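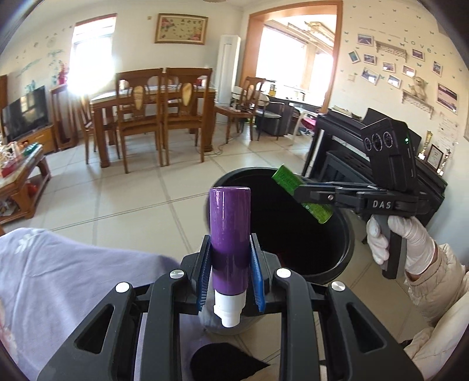 Salamatu Okeke wrote in after the first version of this review to say that a bin without a lid has no place in a room where people eat, and that she gave hers up within a month on account of the smell. The point is fair for food waste. I don't put food waste in mine. Peelings and leftovers go in a small pail by the sink, and the Stornholm in the dining room takes wrappers, paper, empty containers and whatever has piled up on the coffee table. Judged on that use, it does well, with two faults.

Model and size

The Stornholm Round is sold in one finish, black, and two heights. Mine is the lower one, 38 cm tall. Used open, it has no pedal or hinge to service. I have had it for five months on a tiled floor.

Opening

The mouth is the reason to buy it. It is wide for the height, and small items can be dropped in from standing without much aim. The Drullik I used before had a swing flap that caught anything longer than a pen, and flat cartons had to be folded first. With the Stornholm I clear the coffee table in one pass: pull the bin up beside the armrest, sort, push it back.

Rim

The rim is wide and shiny. It shows fingerprints and needs a wipe more often than the body does. It also gives the bag something to fold over, and here I have my first complaint. The fold holds for paper and light packaging. Drop in a bottle with liquid left in it and one side of the bag slides down, usually the side facing the wall. A separate retaining ring would fix this. Beaudoin includes one with a similar bin and it is the better design. 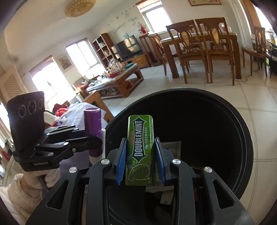 Metal tins are the second complaint. Dropped into an empty bag, a tin hits the base with a sharp knock that carries across a hard floor. A sheet of crumpled paper in the bottom takes most of it out. Mint tins and the like should be checked for leftovers before they go in, as the lids can pop on the way down.

Stability

Good when part full. Empty, it moves if kicked, and on tile it slides before it tips. I added 4 felt dots under the base, which stopped the scraping noise and made the sliding slightly worse. Rubber would have been the better choice.

Cleaning

The dark interior hides dirt, so check it with a flashlight when changing the bag. A damp cloth and dish soap are enough. The seam at the base holds dust and needs a brush.

Bags

The maker's own bags fit but cost too much. Stolatov mediums fit with around 5 cm to fold over. The small size does not reach the rim.

Recommended for dry waste. For kitchen use, buy something with a lid.

Updated 19 Apr 2025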